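Winter Seed Swap and Pruning Class Set for Grandport Garden
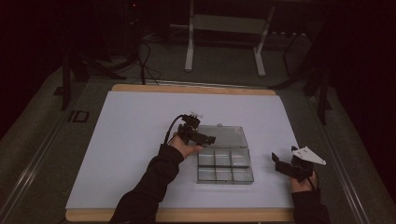 GRANDPORT, 15 December 2020 – The seed swap is back on, and this time there's a pruning class tacked onto the end of it. Bring seeds, bring gloves. Bring your own pruners if you have them.

The swap runs Saturday morning at the Painemal Street garden, gates open at 9. Class starts at 11 by the old pear trees and goes until people get cold. Both are free. You do need to sign up for the class, the swap you can just walk into.

Estrella Serrano is teaching. She has looked after the fruit trees at Painemal for years and she'll be working on the pears first, then the 2 plums by the back fence that got badly overgrown over the summer. One of them split a big limb in July, in that windstorm, and it never got cleaned up right. So that will be part of the lesson – what to do with a torn branch, where to cut, when to leave it alone.

"People are scared to cut," Serrano said. "They take off the little twigs on the outside and then wonder why it's a thicket. You have to get inside the tree."

No sealing paint, she said. She gets asked every year.

The class will cover when to prune (stone fruit is different from apples and pears, and she'll explain why she is only doing a light cleanup on the plums now), how to find the collar on a branch, and how to keep blades clean between trees. There was some fire blight in the neighborhood this year so expect a good bit on that last one. A jar of rubbing alcohol and a rag is all you need.

Masks on the whole time please, and keep your distance. Class is split into 3 small groups for that reason, and when the groups are full they're full. Benjamín Saavedra is keeping the list. Leave a message at the garden office with your name and a phone number, and say if you've pruned before or not.

As for the seeds. Last winter's swap brought in 107 packets, mostly tomatoes, and way too much zucchini. This year Nesma Salem is asking for more greens, beans and flowers. Label everything. Variety, year you saved it, and whether it was grown near anything it could cross with. Squash especially. If you don't know, write "don't know" on it and somebody will still take it for fun.

Salem will have a table for anyone new to seed saving, with a handout on drying and storing. Short version is cool, dry and dark, and don't put damp seed in a sealed jar. Beans should shatter when you hit them with a hammer. If they mush, they need longer. She's also bringing lettuce and cilantro seed from her own yard, plus a purple pole bean she has been growing out for a while and wants other people to try in case she loses it.

Store-bought packets are fine if they're not to old. Onion and parsnip seed doesn't keep well, so please leave out anything more than a year past date. Tomatoes last a good deal longer.

No plants or cuttings at the swap table. Fig cuttings are the exception – Erick Muli will have those wrapped and ready, off the big tree by the tool shed. They root fine in a pot of plain potting mix somewhere bright and out of the frost. Don't overwater, that's what kills most of them. First come.

The prunings from the class get chipped on site and go on the paths, except anything that looks diseased, which gets bagged and goes out with the trash. If you want pear wood for smoking, ask Serrano before the chipper starts up.

Parking is on the street only. The lot next door is closed for repaving and cars have been getting towed from it. Bikes can come inside the gate.

If it's raining lightly it all still goes ahead. Heavy rain moves everything to the following Saturday, same times, and a note will be posted on the gate by 8 in the morning.

Leftover seeds will be kept in the office thru the end of January for anybody who coudn't make it.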